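Sep 17, 2025 | By staff reporter
Print this article | E-mail this to a friend

Hotel bathroom still beyond the robots, Brunwood trial finds

The machine that will do your housework has been delayed again, this time by a toothbrush.

Flakero, which makes a two-armed robot for hotels, has published results from its June trial at Brunwood. The robot was asked to reset a bathroom counter 2,000 times. It managed the whole job, start to finish, on 714 of them. The firm calls this "a strong foundation". Housekeepers may have another word.

Carpets and corridors went well enough. The trouble lay with small things in thin wrappers, which slide, crumple or stick to one another and have to end up straight.

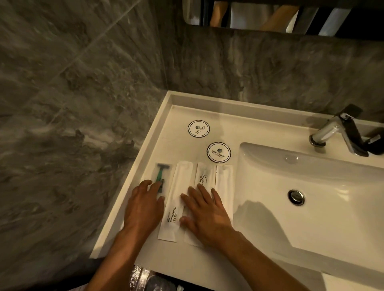 Lining up the razor and paper packets by hand on a bathroom counter.

People do this sort of thing without thinking, often while thinking about lunch. A flat hand nudges a packet into line, and fingertips feel when it has gone far enough. Flakero's robot has to look, plan, push, look again and quite often apologise, a feature the company added in the spring.

Glassware is the other sore point. A tumbler is hard for a camera to see, and harder still when it has to stand upside down on a paper coaster that moves whenever the glass does.

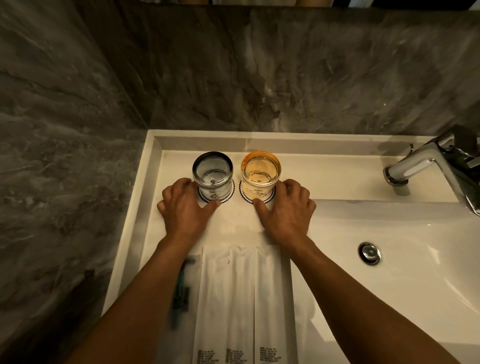 Rival firm Assefa has dodged the matter by sticking to towels, and says its folding machine has now done 3,000 of them in a row. It does not put them on the rail. Pullport, which sells a robot trolley, will bring the towels to the door and wait there.

Flakero plans a second trial at Brunwood next year, with new fingertips and the same counter. The hotel says it is not cutting any housekeeping shifts in the meantime.

We use cookies to improve your visit. By continuing to browse you accept our cookie policy.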